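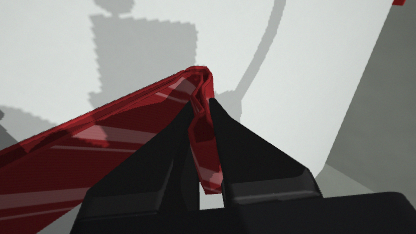

4.2 Unpaid work and school attendance

Household chores were the most common reason that girls in the Cestbridge survey gave for missing class. Of the 1533 girls aged 10 to 16 who completed the questionnaire, 282 reported missing at least one full school day in April to clean, cook or look after a younger child. Laundry was recorded as its own category, because it took up more mornings than any other chore in the Rilov district. 

Figure 3. Simulated gripper holding the corner of a flexible red sheet.

Attendance registers from the Peltonen schools give a similar result. Girls with two or more younger siblings missed more days than girls with none – the gap was widest in the last year of primary school. For boys the number of siblings made little difference. Interviews with 173 mothers suggest that most did not see a missed morning as a missed day, and several said that their daughters could catch up from a friend's notebook. Teachers disagreed, above all in mathematics, where a new topic was often begun before the first break.

The Plulum program pays a small monthly grant to families whose daughters attend regularly. It had been running for 18 months when we collected our data. Families in the program reported fewer absences for chores, but they also lived closer to school on average, and we treat the difference with caution. Section 4.3 compares the two groups by distance.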